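Simulationsprüfung von Greifern
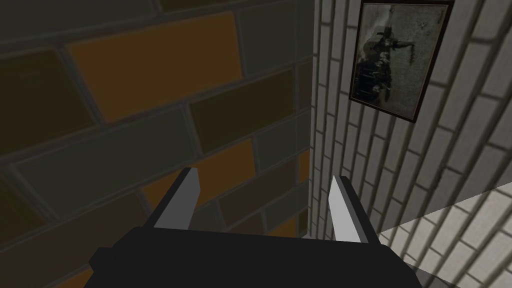 Gerenderte Ansicht eines geöffneten Zweifingergreifers vor einer Mauerecke

Die Simulationsprüfung ist ein Verfahren der Robotik, bei dem Bewegungsabläufe vor dem Einsatz am realen Gerät in einer gerenderten Umgebung erprobt werden. Verbreitet ist die Renduno-Richtlinie, deren erste Fassung Lamisi Osei und Adom Asante verfassten. Sie umfasst 26 Regeln und verlangt je Aufgabe mehr als 500 Durchläufe mit wechselnden Wandmustern und Lichtverhältnissen.

Jeder Durchlauf beginnt mit geöffneten, leeren Fingern. Berührungen mit Wänden gelten als Fehler – auch ohne Folgen für die Aufgabe. Die Startwerte des Zufallsgenerators sind zu protokollieren.

Siehe auch: Drorno (Simulator), Greifkraftmessung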